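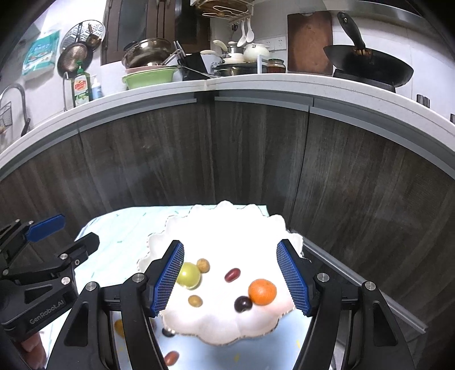

Kitchen group, minutes, 2020-11-12

Present: Amr Ramadan, Malathi Panicker, Žydrūnas Uibo, Snædís Grímsdóttir, and me (Po-yen Wu, typing as fast as I can). We met in the kitchen again, so half of this was written standing up.

1. Last minutes
Fine by everyone, except that I'd spelled Dreren wrong. Fixed!

2. Money
Amr says we have 2,851 left until March, and that has to cover the lot, including whatever we decide about the dish rack (see item 4). Malathi asked for the Takeso receipts by email, please, and not stuffed in the drawer with the tea towels.

3. The fruit dish
This took up most of the evening and I don't mind a bit. Snædís loves the white scalloped one and wants it out on the table for the Fotau lunch. Žydrūnas thinks it's a pain to wash, with all those flutes, and would go back to the plain bowl. We looked at it for a while on the blue cloth, and I have to say the mandarin looks great against the white. Vote was three for scalloped, Žydrūnas against, Amr happy either way. Scalloped it is. 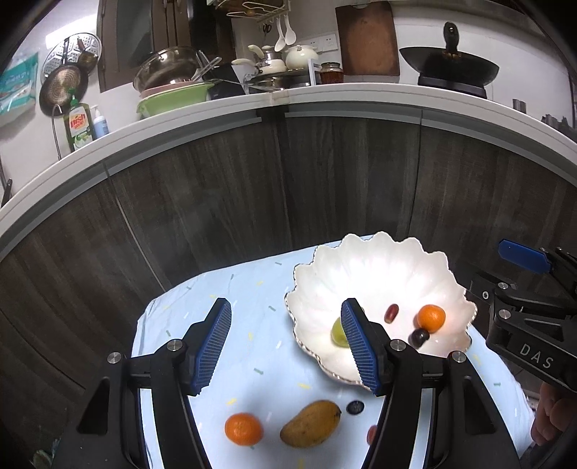
The scalloped bowl on the blue cloth, with a mango and a mandarin out in front.

The blue cloth stays too (the one with the little colored dashes). Malathi will iron it before the lunch. Snædís also wants kidney beans and other small bits in with the fruit. Amr asked what happens when a guest picks one up, and we left that open.

4. Counter by the sink
Too much on it, we all agree. The dish rack stays where it is for now. Žydrūnas would like the light green basin to live under the counter, and I'd like the white teapot somewhere safer, maybe on a shelf. I said I'd clear a spot this week. The wok can stay on the stove, it gets used all the time!

5. Lunch numbers
17 so far. Snædís is still waiting to hear from the Tse people.

To do
Malathi: iron the cloth
Amr: mandarins, and a price for a smaller dish rack
Po-yen: shelf space for the teapot
Snædís: chase Tse
Žydrūnas: show us how he'd wash the scalloped dish

Next meeting same place, and Amr is bringing cake.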